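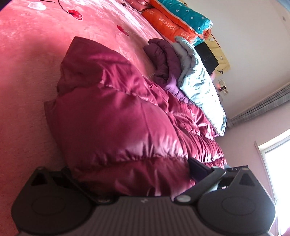
Puffers on the bed, maroon one in front

Do vacuum bags ruin puffer jackets, or is that just something people repeat?

I have three padded jackets to put away until the cold comes back, and the closet is full. Every storage article says never compress them, and half of those articles are selling garment boxes. The shiny maroon one is the bulkiest and I'd like it flat under the bed. The tag says polyester fill, no down. Has anyone tested this over a whole summer, or are we all quoting each other?
Sorcha Egan

I've done it with polyester fill, and the answer is "it depends how hard you pump." One coat squashed to a brick from April to September came out with creases along the seams that took two low tumbles with tennis balls, and one shoulder never got its puff back. The same brand in a bag with half the air left in was fine by the next morning. That's two coats, so don't treat it as science. I'd fold it loosely, sleeves in, and put nothing heavy on it. Wash it first and let it dry for longer than you think, including the insides of the pockets.
Kumiria

Just buy the Jovbridge bags, they hold up to 19 coats and never leak. Had mine for years.
gultusura_744

Nineteen of what, rain shells? I'd ignore the number on any package. If there's room under the bed for a loose fold in an old pillowcase, it costs nothing and you skip the whole argument.
Nic Aodha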